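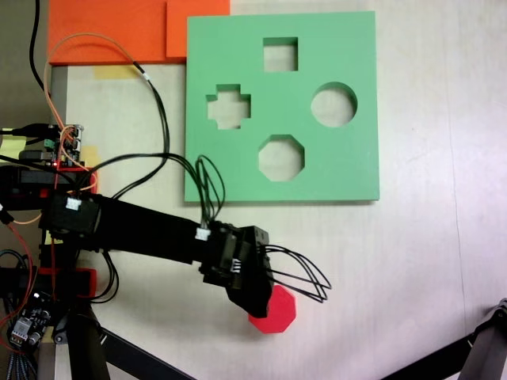 3.2 The octagon and the round hole

The Skamamska board is a flat green square with four openings: a square, a cross, a circle and an octagon. They are set out in a rough diamond, with the square at one point and the octagon opposite. We kept this layout from the Lostarer version so that results could be compared, and changed only the colour of the board and its finish, which is now matte. Glare had made the edges of the holes hard to read under the ceiling lights at Rampersad.

Most of the interest in this section lies in the octagonal block. Its outline is close to a circle when seen from a distance, and the circle is the opening it is most often taken to. Of 610 first placements logged with the octagon, 383 went straight to the matching hole. The remainder were tried elsewhere first, mostly at the round hole. The cross and the square drew very few wrong tries — their corners seem to be enough of a signal.

We scored a placement as a first try once the block was brought over an opening and lowered. A block held over the board between openings was not scored. Pauses of this kind were common with the octagon and rare with the cross, and we return to them in Section 4.

Figure 2. The red block held over the board, to the left of the round hole.

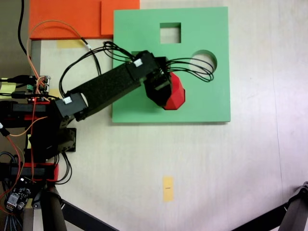

One parent at the Kumano playgroup remarked that the octagon was a poor choice for a first board, and that a triangle would teach more. We take the point in part. A triangle is easier to tell apart, but it would have removed the near match we wanted to study. Two other families asked for a larger gap around the block, so that a slight turn would not stop it going through. We have left the gap as it was for this round.

Some 500 further placements are planned with the octagon and circle swapped — the other two openings will stay where they are. If the round hole draws fewer wrong tries in its new position, then part of the effect reported here is due to layout and should be treated as such. The colour of the block will not change.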